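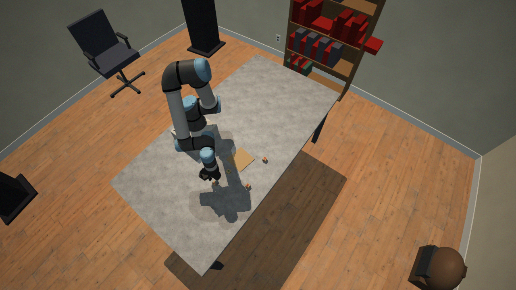
Keeping a Simulated Cell in Working Order: An Interview With the Telwood Cell Maintenance Lead

The Telwood laboratory operates a single-arm tabletop cell in two forms. One is a physical workstation. The other is a rendered copy, kept in a simulator the laboratory calls Skulia, in which the arm, the table, the cubes and the square board can be set out and reset at will. The maintenance lead for both spoke with the Galance newsletter about how the rendered cell is prepared for use and what is done when it drifts out of agreement with the real one.

Asked where the work begins, the maintenance lead named the base mount. "Everything is measured from the mount. If it sits in the wrong place on the table model, every reach is wrong by the same amount, and the operators will blame the gripper." The mount is placed near one long edge of the tabletop, which leaves most of the surface open for the board and the cubes. Its position is entered by hand and checked against the survey sheet for the physical table. The tolerance is 12 millimeters at the first check and is tightened afterward.

The second stage concerns the joints. Each joint in the model carries its own limits, friction value and zero offset. Operators are instructed to move one joint at a time, from the base to the wrist, and to compare the readings with the log. "People want to move the whole arm at once, because it looks impressive. We do not permit that until the log is signed."

The gripper receives separate attention. With the fingers pointing straight down, it is lowered over a cube and closed, and the contact forces are recorded. A cube that jumps or sinks into the tabletop indicates a fault in the contact settings. The laboratory runs 400 closing cycles after any change to those settings, and a run with a single failure is repeated in full.

According to the maintenance lead, the most common repair request in the past year had little to do with the arm. It concerned light. The room in Skulia is lit strongly enough that the arm throws a large shadow over the table, and a cube or part of the board may lie within it. An early version of the color detection software, Mollah, lost cubes that were in the dark area.

"The first ticket asked us to remove the shadow," the maintenance lead said. "We declined. The physical cell has a window, and the arm shades its own work there too. The repair belonged in Mollah." The thresholds were set again using 730 saved layouts, with cubes placed both in full light and in shade. The lighting itself was left alone.

The furniture in the room is also under version control. The office chair, the bookcase and its books, and the wall outlet are all fixed items, and a request form is needed to move any of them. The maintenance lead acknowledged that new staff find this excessive. "A chair has edges, and it has a color. If somebody shifts it in the middle of a comparison, we have two sets of results that cannot be placed side by side. I would rather answer complaints about the form."

A routine inspection takes 15 minutes and is carried out each morning before the first job is accepted. The operator loads the reference layout, confirms the mount, steps through the joints, closes the gripper on one cube and compares a rendered view with the stored one. Any difference is reported before work starts, including differences that appear harmless.

Plans for the coming months are modest. The wrist model is to be replaced in January with one that includes cable drag, a known source of disagreement with the physical arm - and one that operators have so far corrected by hand. The closing cycles will be run again at that time, and the survey sheet for the table will be reissued with the new figures.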